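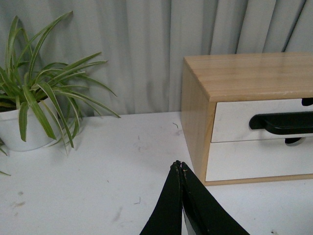

The Office of Undelivered Apologies at Plirningate is required by its charter to report on each year of operation, and submits the present account of the year ended July 31, 2023. The Office receives apologies that were properly made but could not be delivered. It stores them, and it releases them to any person with a fair claim. It is open to the public every morning except on feast days. Claimants are seen in the reading room, where the curtain is kept drawn to protect the older papers and a spider plant in a white pot stands on the table. Many claimants find that they would prefer to look at the leaves while a letter is being read to them, and the staff have been told to allow as much time for this as is needed.

During the year the Office received 876 apologies. Most came by mail. Others were left on the step overnight, and a smaller number were spoken at the counter and written down by the clerk on duty, who is not permitted to improve the wording. Apologies addressed to the dead are accepted. Apologies addressed to animals are accepted at the discretion of the senior clerk, who has never been known to refuse one.

The most difficult matter of the year began in February, when a woman from Premow came to the counter. She did not wish to leave an apology. She wished to collect one. Her father had worked the Koubek ferry for most of his life and had been dismissed on the word of this Office, which had reported that a sealed bag was missing from his boat. The bag was later found behind a radiator in the Office's own mail room. The ferry company was informed. Her father was not.

The clerk on duty searched the register under the father's name, under the name of the boat, and finally under the name of the Office. No entry was found. The woman said that she would wait. She sat in the reading room until closing and returned the next morning with a sandwich.

The Office's rules provide that an apology may be released only if it has first been received, and received only if it has first been made. The senior clerk ordered a search of the whole building. The shelves were moved. The cellar was gone through by lamplight. A drawer that might have held such a letter was opened in the presence of two clerks, and it held nothing. As the Office had no rule for the case, the matter was referred to Clerkura, the firm that has drawn up its forms since the founding, with a request for a form by which the Office might apologize.
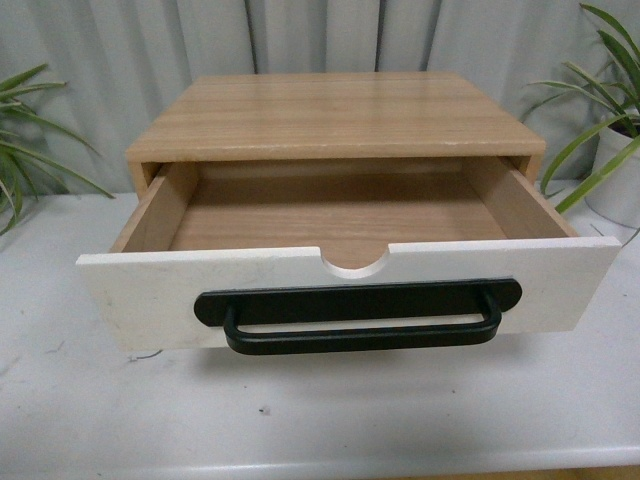 Clerkura replied that no such form existed, that none had been asked for before, and that in the firm's opinion a form would not help. It added that the Office was in the habit of judging other people's letters and must by now have some idea of what a good one sounded like. No fee was charged for this advice.

A draft was prepared. It ran to over 1,000 words and used the word "regret" often. The senior clerk read it aloud after hours and found that the ferryman did not appear in it until the final page. A second draft was shorter and blamed the radiator. The third was written by the youngest clerk on the back of a claim slip while the kettle was coming to a boil, and was adopted without changes. It contained 80 words. The Office does not reproduce it here, as it was not addressed to the reader.

The letter was then entered in the register as received, placed in storage for one night as the rules demand, and released in the morning.

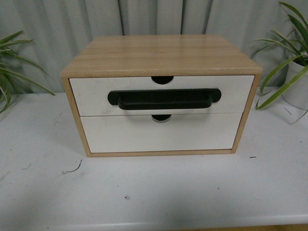 Release of the Letter

The woman from Premow asked that it be read to her. The youngest clerk read it. She asked to hear the middle part again, and it was read again. She then signed the release, corrected the spelling of her father's name in the register, and asked what time the Koubek ferry left. The clerk walked with her to the landing, leaving the counter without cover for part of the morning. The senior clerk has recorded this absence as official business.

Changes to the Rules

The Office now accepts apologies from itself. They are to be written by hand, by the person on duty when the error is found, and are not to be sent to Clerkura for review. The mail room radiator has been moved away from the wall – a bag and several postcards were recovered, and their owners are being sought.

Claimants are reminded that the ferry does not wait.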